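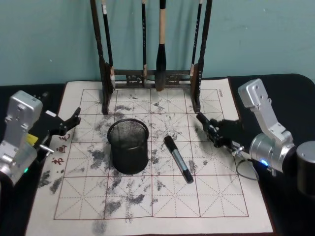 Workrooms

Gertraud Ammann has taught brush writing in the same back room in Stindileck since the spring she gave up bookbinding. The table there is black, the wall behind it a pale teal that has gone blotchy in places, and the practice mat on top is stained over much of its left and middle. I asked her first about the stains.

"A mat is a consumable," she said. "People treat it as a tablecloth and wash it after every session, and then the printed lines go before the cloth does. I shake it out, I blot it, and I wash it when I can no longer read the guides."

The guides are the point of the mat. Each square is divided by a vertical and a horizontal midline and by two diagonals, all dashed, so that a beginner has eight lines running out from the centre. The paper goes on top, thin enough for the reddish-brown grid to show through. Ammann has pupils name the line a stroke starts from before they touch the brush to the paper. A stroke that begins a finger's width too high will push everything under it down, and by the last stroke the character is standing on the border.

Ink comes through thin paper, and it comes through most where the brush stops. On her own mat the marks cluster in the central cells and trail down towards the lower edge, with the right-hand side much cleaner. She does not regard this as damage. "The first character of the day goes in the middle. After that people work wherever their arm is comfortable. I could tell them to use the right-hand column and sometimes I do."

She is stricter about the rack. It is dark wood, with two posts on small carved feet and a low openwork crossbar between them, and it stands on the far edge of the mat. Brushes hang from it head down. Stored head up while damp, she explained, a brush lets water run back into the ferrule, where it softens the glue, and the hair starts to come out in tufts. The rule in her room is that a brush is rinsed in cold water until the water is clear, squeezed between two fingers, shaped to a point and hung.

"Not hot water. Hot water is for the cups."

The largest brush on the rack has a light tan handle and a thick black head. The others are slimmer and have black handles. Pupils reach for the small ones, and she gives them the large one. Her argument is a mechanical one: a large head holds enough ink to finish a character without reloading, and it shows an uneven pressure at once. A small brush hides the fault for several weeks. She keeps the slender ones for signatures and for notes at the side of a sheet.

The black wire-mesh cup on the mat I took to be an oversight, and said so. Ammann said it was a pen cup and that she had no objection to pen cups. Mesh is no use for wet brushes stood on their handles, in her view, but it does for pencils, a bone folder and the other dry things that would otherwise roll about. She has an older one in the cupboard, a Drivix, with a dent in the rim.

Hannelore Steiner, who shares the rent and uses the table in the mornings for mending maps, joined us at this stage with a different view of the cup. "It should be off the mat altogether. Anything with a hard base leaves a ring in the felt if you leave it over August."

Ammann agreed about the ring — she has had one — but not about moving the cup. The two of them have divided the table by time of day and have no written arrangement.

I asked what she would buy if she were starting again. The mat first, she said, with cells as large as the table allows; hers is four across. Then one good large brush, and bottled ink, because grinding a stick takes roughly twenty minutes and a beginner has used up their patience by then. She buys paper by the ream from Aebischer and cuts it down herself. The rack could wait. For her first two years she hung her brushes from cup hooks screwed into the underside of a shelf, and they dried perfectly well.

"But you need the loops," Steiner said. "Half the cheap brushes have no loop."

"Then you tie one on," said Ammann. "Waxed thread, two turns and a knot."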